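4. Weight Carried by the Two Yachts in Service

4.1 What was weighed

The stability booklet for each yacht gives a lightship weight and a set of loading conditions. The loading conditions include fuel, fresh water, gray and black water, crew and guests, provisions, and a single line called "stores and effects." In both booklets that line is a fixed figure placed at one point on the centerline, a little above the main deck. The aim of this part of the work was to replace the single line with a list of real items at their real positions, and to see how far the change moved the calculated trim and draft.

Clallura was surveyed at Jalesthorpe in April, during her spring yard period, with guests off and a full crew on board. Shin was surveyed afloat at Kumville on Wed 1 May, two days before she left for charter. The two boats come from the same hull mold and have the same main engines and tanks. They differ in interior layout: Clallura has her laundry and crew mess forward, while Shin has them aft of the engine room, with a larger tender garage taking up part of the space that Clallura uses for dry stores.

On Clallura every locker, drawer, and under-bunk space that could be opened without removing joinery was emptied, and the contents were weighed on a platform scale and put back. The inventory came to 1,317 entries. An entry is either a single object or a group of like objects stowed together, such as a stack of dinner plates or a bag of shackles. Spaces behind fixed panels were left out, as was anything the yard had brought on board for its own use. Water toys and dive gear were weighed on the dock.

The same procedure was too slow to repeat in full on Shin, which had provisions arriving through most of the day. On that boat 41 lockers were chosen to cover each deck and each type of use, and the remainder were estimated from volume, using the average density found in the matching type of locker on Clallura. The galley was weighed in full on both boats.

4.2 Grouping of items

Items were sorted into 16 groups by use. The groups follow the way crews already divide responsibility for stowage, so the interior crew, the deck crew, the engineers, and the galley each account for several. Linens, uniforms, and guest clothing were kept apart from one another. They are light for their volume and are often stowed high, and guest clothing is aboard for only part of the season.

Hanging lockers needed a rule of their own. A folded stack can be treated as a block with its center at half its height, but clothing on a rail puts its load on the rail supports while its center of mass sits somewhere below. The vertical center was taken at half the hanging length, measured down from the rail. Long garments that reached the locker sole were treated the same way. Hangers were weighed with the clothing they carried.

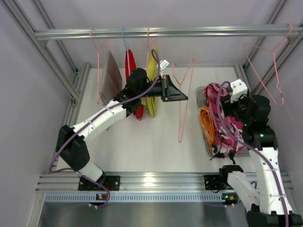
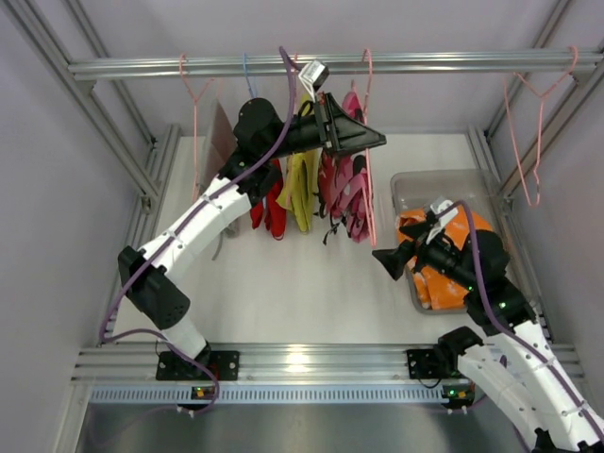
Figure 4. Garments on hangers along a horizontal rail, with two robot arms (both panels).

The error from this rule is small. Moving every hanging load on Clallura up to rail height changes the calculated vertical center of the whole vessel by less than the rounding used in her booklet. It was kept anyway, so that the same sheet could be used on boats with larger dressing rooms on the upper deck.

4.3 Comparison with draft readings

Drafts were read at the bow, stern, and amidships on both sides, from a small boat, before and after each survey. Water density was measured at the surface and at keel depth. Tanks were sounded by hand instead of relying on the panel gauges, two of which were found to be reading low on Clallura. Kumville harbor is open to ferry wash, and the readings on Shin were repeated until three in a row agreed.

For Clallura, the displacement found from the drafts was higher than the booklet condition nearest to her actual loading. The weighed inventory explains most of the gap. Actual stores and effects exceeded the booklet line by almost 900 kg, and the largest part of that excess was spare parts and lubricants held in the lazarette and under the engine room floor plates. The second largest was bottled drinks. Deck gear was heavier than the booklet allowed but close to what the captain had expected.

A smaller gap is left over. It is of the same order as the uncertainty in the draft readings, and we do not try to assign it. Paint, bilge residue, and items behind fixed panels would all act in the same direction.

For Shin the result is less certain, as more of the inventory is estimated. Her displacement also came out above the booklet condition, by a smaller margin than on her sister. The extra weight was farther aft, mainly in the tender garage, and she was floating with slight stern trim at the time of the readings. The crew reported that they had been correcting this by filling the forward fresh water tank first and drawing from the aft tank – a habit that is not recorded in her loading conditions.

4.4 Effect on trim and stability

Replacing the single line with the distributed list had two effects. The longitudinal center of the stores moved aft on both boats, and the vertical center moved down. The downward shift comes from the spare parts and drinks, which are stowed low, and it more than makes up for the linens and tableware on the main deck. Both boats continued to meet the intact stability criteria in all of the booklet conditions when these were run again with the new list.

Trim was affected more than stability. In the arrival condition, with tanks nearly empty, the calculated stern trim of Shin increased enough to bring the boot stripe under at the transom. This agrees with marks seen on the paint at Kumville. Clallura showed the same tendency to a lesser degree – her forward laundry and crew stores offset part of the weight in the lazarette.

The effect of these changes on resistance at cruising speed is taken up in Section 5, using the measured drafts as the starting condition for each hull.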